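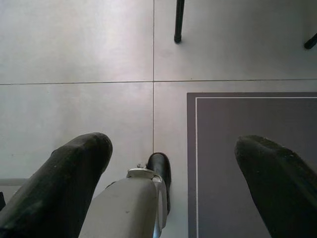 Jade Wainwright wrote to ask whether I really believe a sealed floor gets just as dirty as an unsealed one, and would I please say so in front of people. Read that out first. Answer: I don't know, and neither does whoever sold her the sealant.

Slide 2. "Cleans itself." Read the Bimel leaflet aloud, slowly. Pause after "up to". Ask the room what "up to 500 washes" promises. It promises that the coating won't last longer than that. Wait for the laugh, move on if it doesn't come.

Slide 3. The Helow test. They quote 117 homes. Points to make:
Who picked the homes? Leaflet doesn't say.
What did people use before? Doesn't say that either.
"Noticeably cleaner" — noticed by whom? The householders, who had been given the stuff free and knew which half of the kitchen it was on.
Asif Virk thinks I'm too hard on this one and that a small test beats no test. Put his view fairly. Then say why I disagree: a test where everybody knows the right answer tells you how polite people are.

Slide 4. Shine.
Main point of the talk, don't rush it. We judge clean by shine, and shine is mostly light and finish. A matte floor by a window can look spotless at nine in the morning and filthy by four. A glossy table will flatter you from one side of the room and show every fingerprint from the other. Neither has changed in between. So when an advert shows before and after, ask where the lamp was.
And patterns. Busy ones hide crumbs. Good reason to buy one if you have small children, poor reason to call it hygienic.

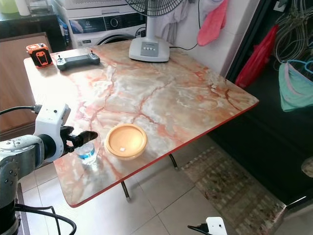 Slide 5: Glossy top, marble pattern, thin red edge

Slide 6. Cost. My own sums, say so. Three coats a year for eight years on our hall and kitchen came to 3,952 with labour, at the price I was quoted in October. Washing-up liquid and a mop: leave blank, let them work it out. Don't claim the coating does nothing. I can't show that. I can only say I haven't seen it shown to do much.

Slide 7. What would change my mind
Two patches, same floor, one treated. Someone who doesn't know which is which does the judging. Waraporn Thepsuriya offered her back corridor for this and I should thank her here. No results yet, so no hints about results.

If short of time drop slide 6.

Questions. Somebody will bring up vinegar — not on natural stone, then next question.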